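Kedolell Lab Newsletter

WATER IN THE WRIST: WHY THE DISH BENCH WAS DOWN IN AUGUST

Those of you who came by in August will have found the dish bench switched off and a note on the door. The short version is that water got into the left gripper and the gripper stopped doing what it was told. Nobody was hurt and no plates were broken. Nokuthula Pillay has written up the full fault report, and it is on the shared drive for anyone who runs arms near liquids.

The task is simple to state. The left arm takes the sponge from the wet tray and wipes a plate. The right arm works the other side of the bench. The sponge is the ordinary kitchen sort, orange foam with a green scouring pad, and the arm takes it across the middle with both fingers. A wet sponge squeezed at the waist lets go of a good deal of water, and the fingers are the first thing that water meets.

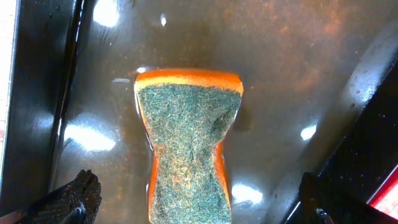
What happened

The run had been going for almost 30 minutes when the left gripper closed on the sponge and kept closing. The controller should have stopped it at the grip limit. Instead the reported force sat at zero while the motor current climbed. Mpho Masilela was at the bench and hit the stop button, and both arms held where they were.

We let everything sit with the power off and then tried a dry test with a folded cloth. The force reading came back, dropped out, and came back again. At that point Nokuthula pulled the gripper off the wrist and opened it up. There was moisture behind the finger mount, and one pin on the force sensor connector had started to corrode.

The seal on that mount is a Gestero part, and we had fitted it ourselves in the spring. It was seated properly on three sides and pinched on the fourth. Water squeezed out of the sponge had been running back along the finger whenever the arm tipped up to clear the tray rim, and over many runs it found the gap. The logs show short dropouts in the force signal going back 200 runs. None lasted long enough to raise an alarm, so they were never looked at.

That last part bothers us more than the seal. A gripper that cannot feel what it is holding should stop. Ours treated a reading of zero as "nothing in the hand yet" and went on closing. On a sponge this does no harm. On a plate, or on somebody's fingers, it would be a different report.

What has changed

The force signal is now checked against motor current on every close. If the current rises and the force does not, the arm stops and asks for a person. Dropouts are counted, and 20 in a single session ends the session.

Both grippers have new seals, fitted with the fingers off and checked by a second person. The wrist now stays lower on the way out of the tray, which adds a little time to each wipe. We also wipe the table between runs — water gets everywhere with this task, and a puddle near the bases is the next fault waiting to happen.
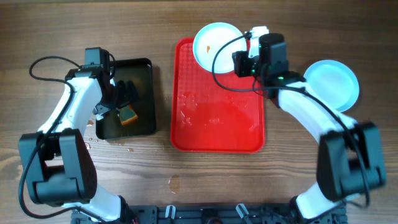

Trukesby Robotics Group — Kedolell Newsletter, Issue 2

If you run the same grippers, please check your seals before your next wet session. Take the fingers off first, as the pinched side on ours could not be seen with them on. Then search your logs for force readings that fall to zero while the hand is closed. The Prothero bench did this after hearing from us and found a handful, all on one arm. Their connector was clean, and they are swapping the cable to see whether the dropouts follow it.

Spare seals are in the drawer under the parts scale. Take what you need and write it on the sheet. If you find corrosion, do not clean the pins and carry on. Bag the gripper, label it with the arm it came from, and leave it with Nokuthula, who is keeping the bad ones together until we know how long the new seals last.

The dish bench can be booked again through the usual calendar. Two people must be present for any session with water in the tray, and one of them stays within reach of the stop button.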